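Hello from the sewing room

I have finally finished the binding on the Trullholm quilt, and I'm so pleased I could run up and down the street with it! For those who joined in March, this is the one made entirely from old shirts, mostly stripes and a few very loud checks. It has 209 blocks in it. I know the number because I pinned a paper label to each one, and I was still finding labels in the couch last week.

Dilruba Kodikara did the hand quilting on the middle section and I did the borders, and yes, you can tell where she stops and I start. Her stitches are tiny and even. Mine get longer towards teatime. I did think about unpicking the last side (I even had the scissors out) but I've grown fond of it, so it stays. 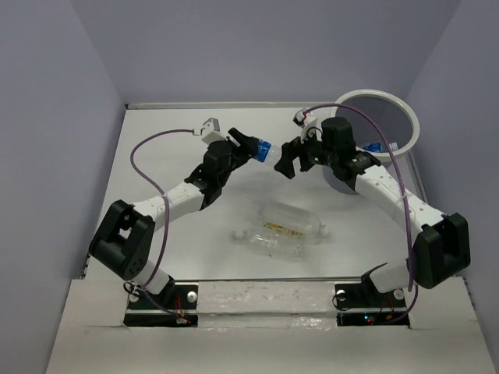
Two arms facing each other across a white tabletop.

Now, thread. Several of you wrote to ask what I use, and I'm afraid the answer is whatever grey is in the tin. A mid grey disappears into nearly every colour of shirt cotton, even the pinks. I bought a 1,000 metre cone from the shop at Anby and there's plenty left on it. For the quilting itself we used cream, waxed a little, and cut no longer than your forearm or it frays before you get to the end.

Kalevi Huttunen has offered to show us his way of darning linen, with the little woven patches that sit flat on the cloth. He has done tea towels, pillowcases and one very old tablecloth that is probably more darn than cloth by now. There's room for 15 at the Enness hall, so let me know if you'd like a chair. Bring something with a hole in it and a needle with a blunt tip.

I'm already cutting for the next quilt, all blues this time, and I still need dark ones. Old work shirts are perfect, worn collars and all!

Recent items
Washing a quilt in the bathtub
Dilruba's notes on waxing thread
The Kassab scrap swap
What to do with 100 odd buttons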